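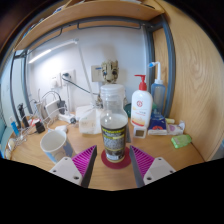 Bottle on a dark red coaster, light wooden desk. See step 8.

June 19, 2026
By Geum-ok Yoo

Section 4: Setting your heights and living with the desk

By now your Memstead frame should be bolted together, the top should be on, and the Bistov control box should be screwed to the underside with its cable tray. If the box is still dangling, go back and finish Section 3. I once ran my first desk with the box hanging by its wires and I yanked a plug halfway out the first time it went up.

Before you start, clear out anything under the desk that's taller than your knees. File cabinets, step stools, the dog.

1. Plug the desk straight into the wall. I know the power strip is closer. If you have to use a strip, mount it under the top so it rides up and down with everything else.

2. Do a reset. Press and hold the down arrow until the desk sinks as low as it goes, let go, then hold it again for 10 seconds. The legs will dip a hair and come back up. The display blinks and then shows a number.

Note: If the display says 404, one of the leg cables isn't seated. It's nearly always the left one on this frame — the socket is stiff and you have to push until it clicks. Unplug the desk from the wall first, then push the cable in, then start step 2 over.

3. Set your sitting height. Sit the way you really sit, shoes or no shoes, and bring the desk up until your forearms rest flat and your shoulders aren't creeping toward your ears. Press M, then 1.

4. Set your standing height. Same idea, but wear whatever you'll have on your feet when you work. I set mine in sneakers and then spent February in slippers wondering why my wrists hurt. Press M, then 2.

5. Run it between the two a few times and watch the cables. You want a lazy loop of slack at full height. The monitor cord is usually the short one.

CAUTION: Keep your hands off the crossbar while the legs are moving. The gap between the bar and the top closes up tight and the motor doesn't care what's in it.

6. Turn on the bump stop. Hold both arrows until you see a letter, then tap up to pick low, medium or high. I use medium. High is so touchy that mine would stop if I leaned on the desk.

7. Check for level. Put a small level across the front edge and then along the side. The feet screw in and out by hand, though carpet makes this a slow job. If it still wobbles at standing height, loosen the frame bolts half a turn, let the desk settle all the way down, and tighten them again in a criss-cross pattern.

8. Look after the top. If you bought the Lusonwood one, it comes with a light oil finish, and bottles and cups will leave rings on it. Use a coaster for anything you drink from. If you do get a ring, rub it along the grain with a soft cloth and a dab of the Benedetti oil, wait overnight, and wipe off what's left. Two thin coats beat one thick one (the thick one stays sticky for days — ask me how I know).

Note: Take open cups off before you press the button. The desk starts and stops with a little jolt.

9. Write your heights down. A long power cut can wipe the memory, and then you're back at step 3. Mine are on a strip of masking tape under the front edge.

My own desk has gone up and down over 3,000 times by my guess, and the only thing I've replaced is the keypad, after I snapped a corner off it with a chair arm. The keypad comes off with two screws. I'll cover that swap in Section 6, along with the squeak that some of the older legs get.

Related sections
Section 3: Mounting the Bistov control box
Section 5: Monitor arms and clamps on the Lusonwood top
Section 6: Squeaks, error codes and the keypad swap
Oiling a desktop with Benedetti, start to finish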